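We use cookies to remember your reading settings. Accept | Manage

Share 30 Comments (0)

4. Living with the marks

4.1 What people told us about their tables

Readers who have come this far will know that we set out to study meals and ended up, for a good part of the project, studying tables. The questionnaire that went out in Rerska and Tukby asked only one thing about the furniture itself, which was whether the household ate at a table made of bare or lightly finished wood. Of the 548 forms that came back, 196 said yes, and a surprising number of those had something written in the margin beside the answer. People wanted to tell us about the ring near the window end, or the scratch that came with the table from an aunt's house, or the oil they had tried once and would never buy again. We had left no room for any of this on the form, and they wrote it in anyway, sometimes around two sides of the page.

It was those margin notes that led us to the interviews. We spoke with people in 27 households, in most cases sitting at the very table under discussion, and we tried to keep each talk to 30 minutes. We rarely managed it. Once somebody starts going over the surface of a table with a fingertip, telling you which mark belongs to which winter, it would be a poor sort of guest who looked at the clock.

The first thing to say is that pale wood is talked about very differently from dark wood. Owners of dark tables mostly spoke of dust, crumbs and sticky patches, all of which can be wiped away. Owners of pale tables spoke of things that stay. A light surface is a generous background — a plate looks handsome on it, the grain gives the eye something to follow, and the whole room feels a bit brighter at breakfast — and it is just as generous to tea, beet juice and the underside of a cast iron pan. Figure 3 gives some idea of the kind of top we mean, with the grain showing plainly and the shadow of a small plate sitting dark against the wood.

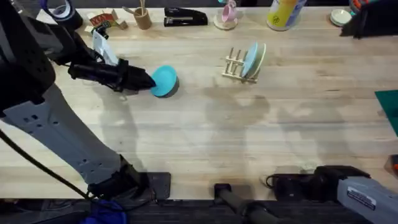 Household Materials Group, Department of Home and Community Studies

Figure 3. Light wooden tabletop with visible grain, and a small light-blue plate standing on its edge.

We asked everyone whether they used anything between the dishes and the wood. The answers fell along a long, gentle slope, with no clear break in it. At one end was a household in Tukby where a cloth goes down first, then a mat, then a coaster for any cup that happens to be warm, and where the wood is uncovered only for birthdays. At the other end were several families, mostly with grown children, who put hot soup straight down and had done so for years. The great middle used mats when they remembered them, or when a particular relative was visiting. Several people laughed when they said this, and one added that her mats had come through the last ten years in much better shape than her table, so perhaps she should have been eating off those.

4.2 First marks and later marks

Nearly everyone could recall the first mark. They told us where they had been standing, what was being served, and quite often who was to blame, even when the person to blame had long since moved out or died. The second mark was remembered much less often, and after that the accounts became general: "the usual," "homework," "just years." We had half expected this from the pilot talks we held in April, but the steepness of the drop still took us a little by surprise. A table seems to have one accident and then a life.

The repair stories follow the same path. After a first mark, people sand, rub in walnut meat, try mayonnaise overnight, lay a warm iron over a towel, or drive across town for a bottle of something. The product most often named was a soft wax sold under the name Grakesero, which was praised warmly and blamed warmly in more or less equal measure. After later marks, people move the fruit bowl. One man in Rerska had moved his fruit bowl so many times that it now stood at the corner of the table where he had always meant to put a lamp, and he had come to like it there.

We should be careful about how much a researcher can read from a mark. Without the owner in the room, a discolored spot tells a visitor very little. It might be water or iron or tannin, it might have been in the tree, and the shape is less help than one would hope. In Figure 4 there is a small brownish patch on an otherwise pale top, and we would not care to guess at its cause. We asked pairs of coders to sort pictures of table marks by likely origin, and they disagreed so often, and so cheerfully, that we gave up the exercise and went back to asking the people who did the wiping.
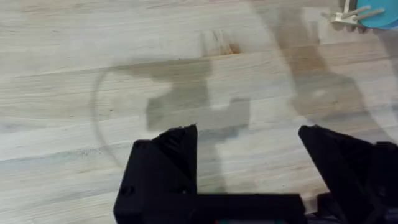 Last changed: 11 Aug 2026

Figure 4. Pale wooden tabletop with parallel seams, some slightly grayer bands, and a small, blotchy brownish stain.

The natural variation in the wood plays its own part here. Several owners told us that they had stopped seeing a stain once it had settled in among the darker and lighter streaks, and two of them could not find it when they tried to show it to us. Others had the opposite experience and took a gray band in the board for damage, scrubbing at it for weeks before someone set them straight. The carpenters at the Jiang workshop, who were kind enough to read a draft of this section, said they hear this from customers often and now run a thumb along each band before the table leaves the shop, so that the buyer has at least been introduced.

4.3 Passing a table on

The last part of each talk turned to where the table would go next. Most people had someone in mind, and most intended to hand it over as it was. Those who planned to sand it first were mainly the ones who had inherited a table themselves and had lived for a long time with other people's rings. One of them told us she had nothing against her grandmother's marks, and had even grown fond of a few, but that she would like her son to have the pleasure of making his own. We return to inheritance in Section 5, where the letters from Rerska are discussed at greater length.

30 shares | Post a comment

Contact the group | Copyright the authors | Back to top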